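Ikel Workshop Notes > Opinion > Grippers

A gripper test should begin with boring objects

February 17, 2022

When people compare grippers, they usually start from the data sheet. I did this also for many years. The sheet gives stroke, force and weight, and you choose the biggest number you can pay for. I now believe this is the wrong order, and I want to explain why with the small comparison we made in Narnasside.

We had two pairs of fingers, one from Ostermann and one from Curnari, on the same arm and with the same controller. We used a white table and a few things from the drawer: a small brass gate valve with a red handwheel, a capacitor and a white plastic pipe clamp. In total we made 174 grasp attempts with each pair. 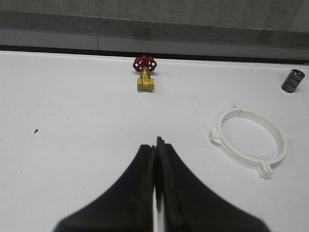 My first opinion is that the wrist camera deserves more attention than the fingers. Many suppliers treat it as an accessory. But large black fingers take away a good part of the view, and exactly the part where you need it in the last moment before contact. If I must choose between 2000 grams more of payload and a better view past the fingertips, I take the view.

My second opinion is about the objects. A white clamp on a white table is a very fair test, and I wish that more people would use it. The valve is easy to find, the red wheel helps any detector. The clamp has almost no contrast, only its shadows, and our detector lost it 13 times in one morning – always with the same settings that worked well for the valve. A demonstration with colored cubes would never have shown us this.
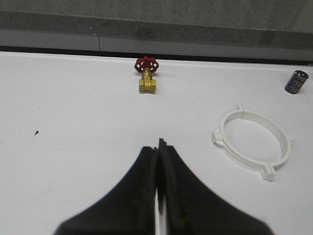
Valve, capacitor and pipe clamp on the test table, seen past the nearly closed fingers.

Some colleagues answer that such a test is too small to mean something. I agree that it does not replace a long run. Ours is planned for May, with around 2938 cycles per pair. But a long run with the wrong objects only gives you a wrong answer with more digits.

I do not say here which pair was better. For our parts the difference was small, and for your parts it can be the opposite. Take five things from your own drawer, at least one of them the color of your table, and write down every miss.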